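The Wodside Peg and Gear Board

19 Aug 2025
By Sheena Laing

If you have been reading these product pages for a while, you will know I have a soft spot for anything with pegs in it. My grandfather kept a cribbage board by the back door, and I think that is where it started. So I was more pleased than I can say when Wovden asked me to write up the Wodside board, which has been in our catalog as item 3705 since the spring and has never had a proper page of its own. It had a line and a price, and it deserved better!

The Wodside is a white activity board with blue parts that stand up on it. You set it on a table, you put the parts where they belong, you take them off again, and you go on doing that for as long as you like. The pieces are small enough to ask something of your fingertips, and the white background makes them easy to find again when your attention has wandered off to the window. People buy it for practice with small, careful movements, and a good many of them end up leaving it out on the table because it is simply nice to fiddle with. 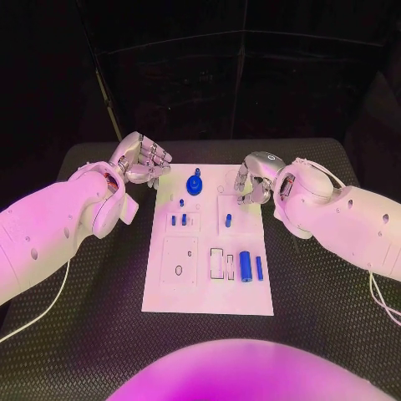

The Wodside board on a perforated mat, with the blue gear near the top and two pegs side by side at left.

Let me start with the gear, since everybody does. It has a round, toothed base and a short knob rising from the center, so you pick it up by the knob and lower it down. Beginners tend to grab it by the teeth, and there is no harm in that, but the knob gives you a much kinder grip and you can see what you are doing while you do it. I like to give it a little turn once it is down, for no good reason at all.

Then there are the pegs. They are slim little things, and they are the part of the board that takes the most patience. The two that live together in the outlined area on the left are not quite the same height — the right one is a touch taller — and I would encourage you to make a game of it. Take both off, close your eyes, and see if you can tell by feel which goes where. My first several tries were no better than tossing a coin, but it does come with practice, and it is a very satisfying thing to get right.

The printed outlines are there to give you a sense of where one area stops and the next begins. Some of our customers work through the areas in a set order, and others wander. Frans Van Dijk, who looks after the Wodside range for us and has answered more of my questions than he probably wanted to, likes to begin with the gear and work his way down, leaving the tight pegs until his hands have warmed up. I go straight for the pegs and regret it.

About the mat, which I get asked about nearly as often as the board. It is sold separately under the Eklund name, and you don't strictly need one. A board like this will sit happily on a kitchen table or a desk. What the mat does is give you a dark, textured surface under and around a white board, so your eye settles on the edges right away, and a dropped peg is less inclined to go rolling off toward the dog. If you are setting up a permanent spot, I would add one to the order and be done with it. If the board is going to travel from room to room, try it on its own first.
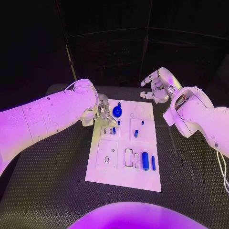
A word on where to put it, too. Lay the board squarely in front of you and leave yourself elbow room on both sides, so that either hand can come in without crossing over the other. It is worth working with both hands even if you have a strong favorite. Start with the good hand for a few rounds, then hand the whole job over to the other one and be prepared to feel about four years old. That feeling passes, and you will have learned a great deal about how much your good hand has been doing for you all this time.

For cleaning, a soft damp cloth is all I have ever used. Take the parts off first and wipe them separately, and go gently over the outlines. Please don't put any of it in the dishwasher, and please keep the pegs well away from babies and toddlers, as they are just the size to go missing in the worst way.

Replacement parts can be ordered on their own, under item 1758, and I do recommend tucking a spare set in a drawer. Pegs have a way of finding their way into couch cushions and coat pockets. The spare set holds 3 pegs and a gear, and it comes in a paper envelope that you can write on.

Schools, clinics and workshops ordering in quantity should talk to Staltoteck, who handle the larger shipments for us and pack the boards 80 to a pallet. They are good people to deal with and will split an order across two addresses if you ask when you place it. For single boards, order from us in the usual way, and if you would like a mat to go with it, mention that in the notes so we can send everything in one parcel.

If you have a question I haven't answered, write to me or to Frans and one of us will get back to you. We both have a board on the desk, so we can usually try out whatever you are asking about while we type.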